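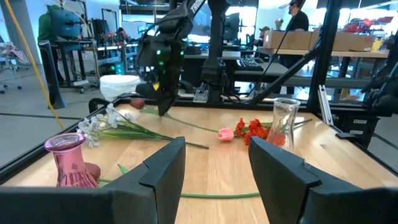

The flower market at Cellevbridge opens at 4 in the morning, and by seven most of the good stems have gone. It has been held in the same brick hall since 1927, beside the canal, and the floor still slopes towards a drain in the middle.

Danica Trnka has rented a pitch near the east door for most of her working life. She grows dahlias and sweet williams on two fields at Pedau and sells nothing she hasn't cut herself. "People ask for roses in November," she says. "I send them to the importers."

The importers are doing well. Bautista, the largest of them, now takes up a whole side of the hall, and its lorries come in overnight from the port. Its prices are lower than Trnka's on almost everything, and the boxes are all the same size, so florists find them easy to stack.

What the growers have is short-lived stock. Sweet peas don't travel, and neither do most dahlias – two days in a box and the petals brown at the back. Thu Hồ, who runs a shop on Fesau Street, buys local from June until the first frost and imported for the rest of the year. She cuts the stems again when she gets back and leaves them in deep water until the afternoon.

The hall has 332 pitches marked out in white paint. Growers once filled the middle rows, but several of those now hold pallets and trolleys. Rents go up again in November. Trnka has already paid for the winter, though she will have little to sell until spring except holly and a few buckets of dried statice.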